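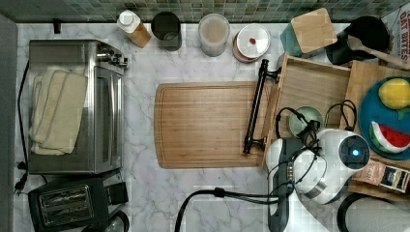 A kitchen counter laid out for trials, with cutting board, tray and toy fruit.

Share (21) | Print this article | E-mail this article

Household robots have been promised to the public for decades. Mererid Jenkins, who directs the domestic tasks program at the Chu Institute in Troltamton, was asked whether they are ready to take over the dishes. Her answer was short.

"No," she said. "They are ready to take over small parts of the dishes, under supervision, in a kitchen they have seen before. I would ask people to hear all of that sentence."

The institute has spent the past year testing robot arms on ordinary kitchen work: lifting a bowl, setting it in a tray, moving a plate from one side of the counter to the other. Dr. Jenkins received this publication on a Thursday morning, between test sessions, together with Murali Kulkarni, the program's senior engineer.

Mr. Kulkarni keeps the records. By the end of August, he said, the program had logged 3,241 attempts at single tasks, and 800 of those involved picking up a bowl.

"A bowl is a fair test," he said. "The rim is thin, the sides slope away, and the arm must decide where to take hold. A person does this while talking on the telephone. We have had arms that close on the air beside it and then carry the air, very carefully, to the tray."

He declined to give a success rate for the program as a whole. Results differ too much from one task to the next, he said, and a single figure would be repeated without its conditions.
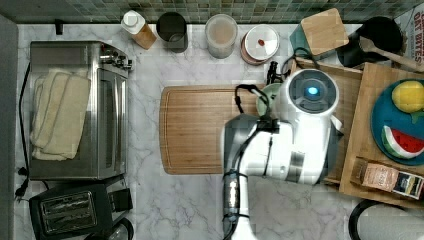
The difficulty, in Dr. Jenkins's view, lies less in strength or speed than in the ordinary disorder of a home. A factory part arrives in the same place each time. A kitchen counter holds a toaster, canisters and whatever was left out after breakfast, and all of it may have moved since the day before.

"We leave the counter furnished on purpose," she said. "If we cleared everything away, our numbers would improve and they would tell us very little. Families do not clear the kitchen before they put a bowl away."

Toy food is used in place of the real thing for much of the work. It keeps its shape from week to week, Mr. Kulkarni said, so that a trial held in spring can be compared with one held in the fall. Tests with real produce are planned, although he would not say when they will begin.

The institute has also advised Fundo, a retailer that is considering robot arms for restocking shelves at its Zerstead store. Sandro Colombo, who manages operations there, said by telephone that he had expected the shop floor to be the easier case.

"In some ways it is," Mr. Colombo said. "The boxes are square and we know what is in them. But customers pick things up and put them back in the wrong place - that is what customers do - and a machine that stops each time it meets a stray jar is a machine my staff has to look after."

Fundo has not placed an order. Mr. Colombo said the company would review the matter after a further trial of 3 weeks, and that no positions at the store depend on the result.

Dr. Jenkins was asked what she would tell a household hoping to buy help of this kind. She advised patience, and suggested that buyers ask to see a full task performed from start to finish, without cuts, on a counter of their own choosing.

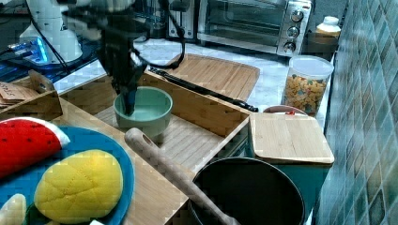
Safety and Supervision

Every session at the institute has an operator present with a stop button within reach. Dr. Jenkins said she does not expect that rule to change soon.

"The arm does not know that a child has come into the room unless we have given it a way to know," she said. "Until that is dependable, a person stays."

Print | E-mail | 3 comments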